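Ticket: Bruvby dish bin too narrow for mixed plates, pieces chipping at the rim
Category: Tableware hire / returns and storage
Status: Closed
Opened by: Hire desk, Radonjić

Reported problem

We send out mixed tableware for small dinners, mostly odd plates that don't belong to any set. When they come back they are cleared from the table into a Bruvby bin and carried through to the washer. Since June we have had eight plates with small chips on the rim. None of the chips were there when the plates were checked out. The damage is always on the edge, never on the face, and it is always on ceramic pieces.

Same bin, same washer (a Wirus) and same shelf as before. What has changed is the stock. The older plates were all one size and stacked cleanly. The newer ones are not.

Tried so far

1. Changed the washer programme to the gentle one. Two more chips that week, so no difference.
2. Put a folded tea towel in the bottom of the bin. It helped with the noise but the towel slid to one end when the bin was carried.
3. Stood the plates on edge instead of flat. They leaned over as soon as the bin was tilted. Stopped doing this the same day.

Reply from stores

Please tell us what is going in the bin in one normal clearing, and in what order. Shapes matter more than weight here. Also check the inside of the bin for rough spots near the corners.

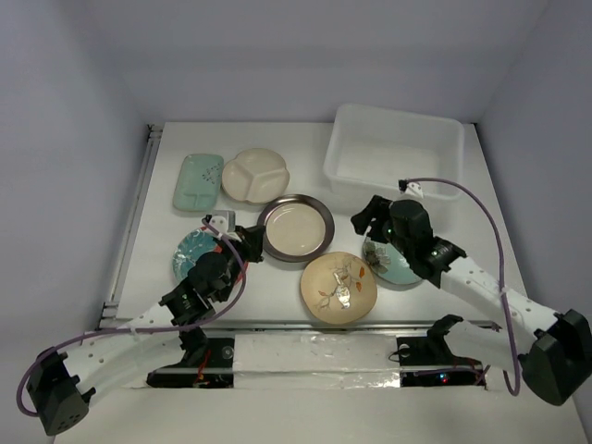 The order of loading was the thing we had never fixed. Whoever cleared the table picked up the nearest plate first and the rest went on top of it. With a mixed lot like ours, that means a rectangular tray with rounded corners, a divided plate with three compartments and several round plates can end up in any order. The divided plate is the awkward one. It has raised ridges between the compartments and a scalloped outline, so a round plate laid on it rests on the ridges and rocks. The bin has slightly flared walls, which means there is more room at the top than at the bottom, and a plate that rocks can travel until its rim meets the side. No rough spots inside the bin, we ran a cloth round all four corners.

Reply from stores

Agree about the divided plate. Try this for 20 clearings and note any damage:

– Tray first, flat on the base.
– Round plates next, largest at the bottom, with a felt disc between each.
– Divided plate last, on top, nothing on it.
– If it won't all go in below the rim, make a second trip.

We can send a pack of Cedix felt discs. They go through the wash at 31 degrees on their own, not with the tea towels, or they pick up fluff.

Update

Discs arrived. Used the new order for the full run. One felt disc lost, presumably in the laundry. No new chips on the ceramic plates. Clearing takes slightly longer on busy evenings and there were a few second trips, mostly when the tray was out.

One question still open – the plate with the shiny dark rim shows a faint rub mark on the band. We don't know if it is from the felt or from before. It has been put aside and will be checked against the hire sheet.

Reply from stores

Rub mark is old, it is on the March sheet. Put the plate back in use. A spare pack of discs is on the shelf by the washer. Closing this one, please reopen if you get another chip.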